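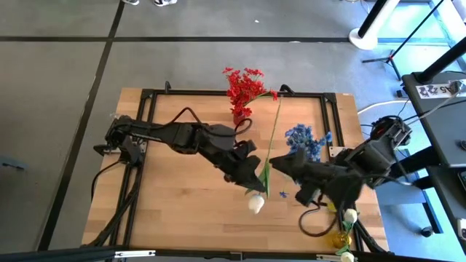

Figure 2. Table-top workspace with two black robot arms on opposite sides; one gripper is directly above a white flower.

Publications > Forensic Methods > Section 4

4.2 Handling of exhibits before charge

Case files from the Troststead police laboratory were read in full where a homicide charge had followed. The file set was closed on 14/02/2020 and held 100 cases. We noted when each exhibit was bagged, who signed for it and how long it waited before testing. Delays were longest for cartridge cases and for swabs taken from vehicles, which often passed through two stores before reaching a bench.

Gaps in the signing record were found in six files. In two of these the defence raised the gap at trial, and the judge allowed the exhibit with a warning to the jury. The other four were settled by plea — the gap was never argued in court.

Records were entered in Bollora, the exhibit register used by the laboratory since September of the first study year. Earlier paper entries were typed in by hand and checked against the bag labels. Where label and register disagreed we kept the label. Waiting times before testing are therefore less certain for the older cases, and we report them separately in section 4.3.

Contact | © Arketico | Back to top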